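Shelf planner notes, part whatever

Quick one tonight as I'm meant to be making tea. Been on the planner for the shelf job all week and I promised Gemma Bramwell I'd write down what changed before I forget it all. So. Bottles, mostly. Clear ones especially. Wrist views first, then the head one.
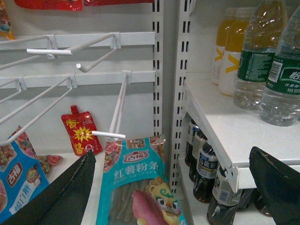
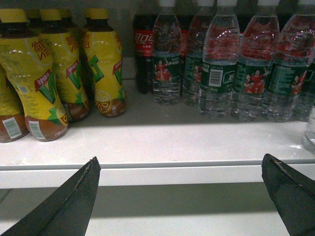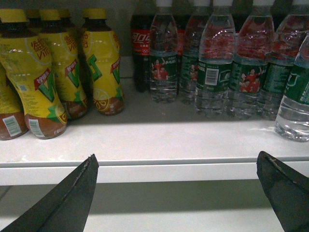
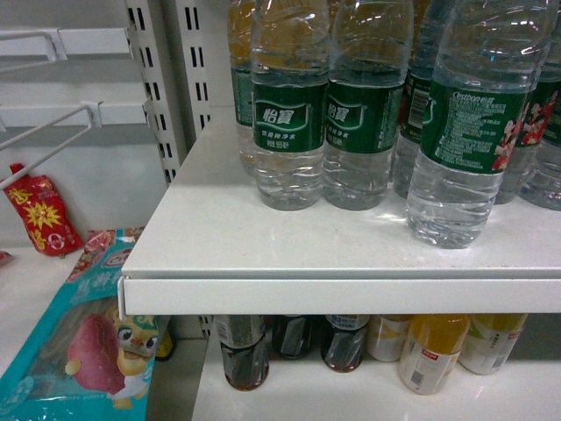

Wrist, wrist, wrist, head. Water bottles in all four, green labels, my nemesis.

Right, perception. The segmenter is fine on the lemon tea. Big yellow label, yellow cap, done. Water is where it goes wrong. In the second and third ones you get the red from the labels behind coming through the clear plastic, and the old model took that pinky patch as an object in its own right. So we'd get a phantom bottle, floating, inside a real bottle. Planner then very politely refuses to go anywhere near it.

Fix for now is boring. Label first, body second. Find the green band, fit a cylinder to it, drop the cylinder down to the shelf plane, ignore whatever depth says about the clear bit. Trevor Dobson suggested this back in February and I said no, too hacky. Sorry Trevor. It's in.

Caps are the other thing. Wrist view loses the caps on the water as it gets close, top of the image just chops them, so anything that relied on cap position was guessing at exactly the wrong moment. Cylinder height now comes from a lookup keyed on the label instead. Means somebody has to keep the lookup up to date. Me, probably.

Planning next. Shelf lip. The lip was in the collision model as a flat plate and it isn't one, it's got a rounded fold at the top and then a vertical face. I'd padded it by loads to be safe, and with the padding there was no legal approach to the front row at all. Plan failed, retry, plan failed, 200 retries, timeout. Took me a whole afternoon to spot as the viewer draws the unpadded mesh. Grrr. Viewer now has a toggle for it. Should of done that first.

The peg hooks are worse than the lip, mind you. Thin white wire on a white backboard, and depth just doesn't see it half the time. For the pegboard side I've given up on perceiving them and the hooks go in by hand as fat capsules, each one attached to its crossbar so if the bar moves they move. Not clever. Works as long as the map matches the shelf, and if it doesnt you find out fairly quickly.

Still haven't got a good answer for the bags. A bottle is a cylinder, a hook is a capsule, what is a bag of sweet potato noodles? It leans, it's shiny, there's a clear window in the front with noodles behind it. Currently a box with a big margin. Gemma wants a proper deformable thing, I want to sleep. Box stays.

Control. Tiny change, biggest difference. The impedance gains used to switch over when the fingers passed a fixed line in front of the shelf, and you could hear it, a sort of clunk. Now it's a blend over 350 ms and starts on distance to the nearest thing in the collision model, whatever that is. Much calmer. Does mean a phantom bottle makes the arm go soft in mid air, see above, so the two bugs were sort of holding hands.

Tooling, for the three of you who care. Udgate (the log viewer) now steps wrist and head streams together off one clock. Before that I was lining them up by eye like an idiot. There was an offset and it wasn't even constant, it crept. Horrocks, which is the replay runner, takes a log and re-plans every grasp with whatever branch you're on and spits out a diff. 600 grasps in the set now. Last run had 201 where the new planner picked a different approach angle, and I've been through maybe a third of them. Mostly better. A few properly daft, coming in sideways between two bottles when there's clear space in front.

I think that's the cost weights and not a bug. Wrist rotation is too cheap compared to travel. Will have a go on Sunday if I get the house to myself.

Oh and if you pull main, rebuild the message package first or Horrocks falls over with an error about a missing field that has nothing to do with the missing field. Known. On the list.

Still to do:
back row water bottles, partly hidden ones get no label fit if there's only a strip showing
put a max on retries
weights (see above)
write the lookup format down somewhere that isn't my head
reply to Trevor about the upright slots, he wants to use them as a fiducial and I think he's right again, annoyingly

Pasta's boiling over. More when the weights are done.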